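Open day at the Moroz lab, Codport

I have been wanting to get inside the Moroz building ever since a friend moved to Codport, and on Sat 14 December they finally opened the doors to the public. The tour covered the software group, the people who write the code that tells a pair of robot arms what to do with a table full of kitchen stuff. I stayed for the whole afternoon and missed my train!

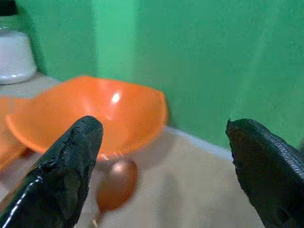
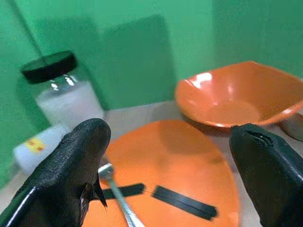
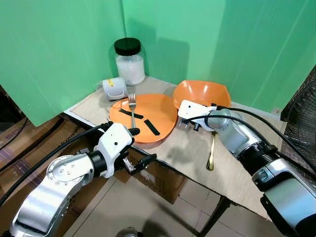 The green-walled table at Moroz: two wrist camera views, then the wider view with both arms.

Bernice Zakaria, who leads the perception side, took our group first. She had camera views up on a big monitor, and I was surprised how much she cared about the ugly ones. In a wrist view the black fingers take up a huge part of the picture, and an orange bowl can go soft and blurry right when the software most wants to know where its rim is. Her team's program, Droston, has to decide how far to trust each view from one moment to the next. If the wrist view gets too smeared, it leans on the wider one until things settle down.

Then she got onto shiny things (her favorite subject, I think). A spoon handle is a thin bright line that changes with every small turn of the wrist, and a glass jar throws its own reflections and a shadow on the wall behind. Droston used to report the jar's shadow as a second jar. They fixed that in April, and she still sounded pleased about it.

After coffee Aqeel Kazmi showed us the planner. With two arms over such a small table, most of the work is keeping them out of each other's way, and he let us watch the planned paths drawn as colored ribbons over a 3D model of the table. You drag the bowl to a new spot with the mouse and the ribbons bend around it. A kid in our group dragged it straight into the left arm's path, the planner thought for a moment and came back with a route I would never have come up with. It had tried 132 candidate paths and thrown out all but 4. Aqeel has a replay tool too, where you can scrub back through a run and see what the software believed at each step, next to what the cameras saw. I could have played with that for hours.

I asked what he would work on if he had a free month. Cables, he said. The planner treats them as a fat sleeve around each arm, so it turns down plenty of moves that would be perfectly fine.

Getting there: bus 58 from Lurnmont stops across the road. The tour is free but you need to sign up at the front desk, and the afternoon groups fill up first. Bring a sweater, the lab is chilly.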